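Chapter 5
Rewards Players Can't Use: Drops, Pools and the Dead Item

A player in Standale opens a chest. She has spent most of Sunday earning the right to open it. Inside is a pair of boots that lets her swim faster. Standale has no water in it. There was a lake once, in an early build, and the lake was cut, and the boots were left in the table because taking them out would have meant opening the table.

Every game that hands out random rewards has boots like these somewhere. In this chapter we call them dead items: rewards that can be drawn but can't do anything for the person who drew them. You will learn how they get into a game, what they cost, and why the team that made them is usually the last to hear. By the end you should be able to read a drop table and feel mildly ill.

5.1 What the pool remembers

A drop table is a list of things the game may give you, with a weight beside each one. The list is the pool. When designers talk about a pool they tend to talk about what was added this season, and players tend to talk about what should have been taken out three seasons ago. Both groups are describing the same list.

Take Plirex, a card battler we will come back to in Chapter 7. At launch its pool held 13 items, and you could write them on a napkin. Fatima Eze, who wrote the first table, did. After years of updates it held 2,092. Each new card was tested against the cards everyone was playing. Testing it against all the others was on the schedule, and stayed there.

Now suppose a new mode arrives with its own rules, and healing is switched off in it. The healing cards stay in the pool. Mahlet Wolde, then the mode's lead designer, wrote in the patch notes that players would "find creative uses" for them. They found one, which was posting screenshots of them.

5.2 Dead, weak and early

Students often mix up three kinds of bad reward, so keep them apart from the start.

A weak item does its job badly. A sword that hits for one point is weak, but it is still a sword, and somebody will finish the whole game with it to prove a point on a forum.

An early item does its job later. The key you find in the first hour of Hou is early. You will carry it for so long that you forget it, then sell it, then need it.

A dead item has no job where you are standing. It may be the best thing in the game somewhere else -- which, from the player's side, makes it worse. Vundport once gave a rare sail to players who had picked the inland campaign. It was worth 2,000 coins, and the inland shops did not buy sails.

Before you go on

Pick a game you know well and find one item of each kind. Write down where each one drops and what a new player would think on first seeing it. Keep your notes, as you will need them for the weighting exercise in 5.4. If you can't find a dead item, ask anyone who plays the game more than you do, and set aside the evening.
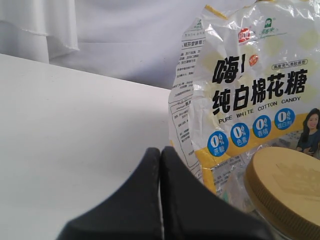

Figure 5.1 Black two-finger gripper beside a white tabletop.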